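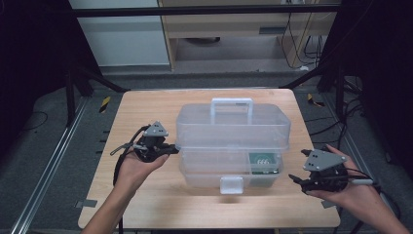

Handheld grippers at the parts box, board still inside

Shared workshop build: two hand-held grippers, one small table

belmonte_r
Posting the build as it stands. Two grippers, held one in each hand, cables running off to the side. The idea is that a person does the job with the grippers, we record it, and later a pair of arms gets to learn it. First job is the storage box: open the lower part, take the circuit board out, put it back, close up. Table legs are taped to the floor so nothing shifts between takes. We have 66 takes saved so far. Tell me what you'd change.
Rodel

sawhorse_pete
I'd change the job. That box has a little latch on the front and you're going at it with clumsy black fingers on each side. I can open one of those with my thumb in a second. What does it prove?

belmonte_r
That a latch can be worked without a thumb. The arms won't have one either.

sawhorse_pete
You don't have arms. You have two grippers and a person. I've been at the Prerkurstead shop long enough to see three "phase one" projects and no phase two.

estrella_a
Pete's being a grouch but I'm partly with him. My worry is the box itself. The plastic is see-through and frosted, so the board is a green blur until you get the lid off. Any camera is going to have a rough time telling where its edge is. Did you try an opaque box, or an open tray?

belmonte_r
Open tray was July. Too easy, everyone got it first go and the recordings all looked alike. I picked the box because it was a pain.

estrella_a
OK, but you went from easy to hard in one jump. I'd put a step between. Leave the lid off, board in the bottom, just lift it out. Do that until you trust it.

quietlathe
Question on the cables. The black one on the left gripper loops out of the back and hangs down past your wrist. Does that pull? On the Bavwood rig we built I had the same thing, and after 5 minutes my hand was turning without me noticing. It showed up in the recordings as a drift and we blamed the software for two weeks.

belmonte_r
It pulls a bit. I was going to clip it to a sleeve.

quietlathe
Clip it to the forearm and leave slack at the wrist. A sleeve rides up. And tidy what's on the floor while you're at it, there's cable on both sides of that table and you're standing there with both hands full.

sawhorse_pete
What did all this cost?

belmonte_r
1,347 so far, grippers and frame together. The frame is Manalo stock, cut here.

sawhorse_pete
For that money I'd want it to open the box, make coffee and sweep up.

estrella_a
The money doesn't bother me. 66 takes of one person bothers me. If every one of them is Rodel, the arms will learn Rodel. Get somebody left-handed in there. I can do an evening if the shop's open.

belmonte_r
Fair. Come by, I'll set the board in a different spot each time too. It's been on the right side of the box in nearly all of them.

quietlathe
That should have been in the first post! Move the board before you touch anything else.

itlow_dan
Disagree with starting over, which is where this is heading. Keep the 66, mark them as the one-position set, and record a new set next to it. We threw out our early takes at Itlow and I still wish we hadn't.

sawhorse_pete
Keep them, toss them, fine. I'll believe it when an arm pops that latch with no one holding it.

belmonte_r
Plan for now: forearm clip, lid-off takes with Ariel, board moved every time, old set kept. I'll post the lid-off numbers in this thread, good or bad.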